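Imad Zoubi (@imadzoubi)

Our block insertion write-up finally went up this morning, and since a few of you asked me for the plain version, let me try to tell it the way I told my mother on the phone.

Back in 2021 I had a robot that could pick up anything you handed it and then could not, for the life of it, put that thing into a hole. It would get so close! And then it would catch the rim and just lean there, pushing, like a kid with the wrong puzzle piece.

Everyone's first idea (mine too) was better aim. Niloufar Yazdani thought we should let it be wrong and teach it what wrong feels like. So we collected 500 short demonstrations, and in each of them the person steering missed the opening on purpose, touched the rim, and then recovered.

Niloufar called the method Grondodex over lunch and I'm afraid it stuck.

Kirsty Hoani steered most of those demos and she has the patience of a saint. She also caught that we were all missing on the same side, which would have taught the arm a very lopsided lesson. We threw out 3 days of data over that. It hurt.
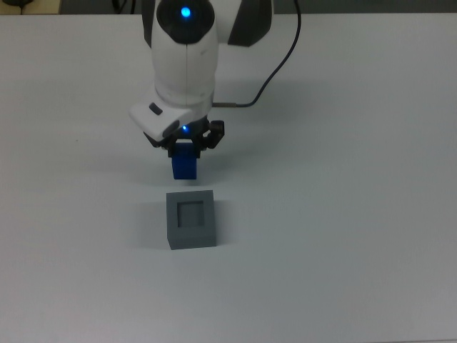 The moment I care most about is the little stretch before contact. The policy slows down there without being told to, and I think it picked that up from Kirsty, who always slows down there.

What we found: the arm trained on misses got the block seated far more often than the one trained on clean insertions, once we started nudging the container between tries. With the container left in place, the two were nearly even, and I want to be fair about that.

It still struggles if the block is tilted in the grip. Tahmineh Ansari has five ideas for this and I like two of them. More when we've tried them, and do send me your questions, I love getting them.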